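About the Clornell Volunteer Fire District

Clornell Fire covers the town of Clornell, Painemal and the county road out as far as Anside. 284 calls last year, most of them medical. Two stations, 12 paid staff, the rest on call from home or work.

For a fire or medical emergency call 9-1-1. The office line is not answered at night – please dont leave emergencies on it.

Burn permits: free, at Station 1, Tuesday mornings. Smoke alarms for any of the 1,201 homes in the district, just ask. We will put them up too.

New engine is on order, the old one goes to Anside. Hydrant flushing starts in May, water may run brown for an hour or so.
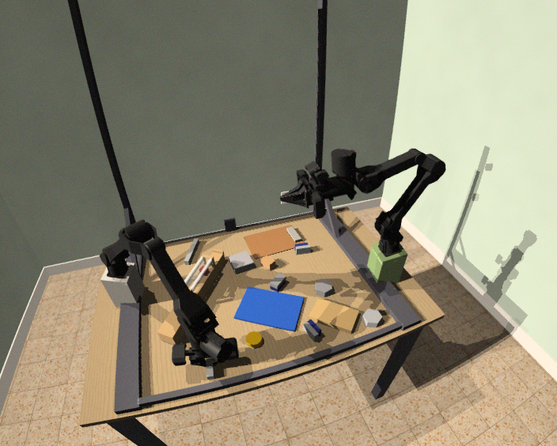 District Newsletter – No. 12, p. 2

Want to join? 18 or over, valid license, live in the distrct. Training and gear provided. Forms at either station.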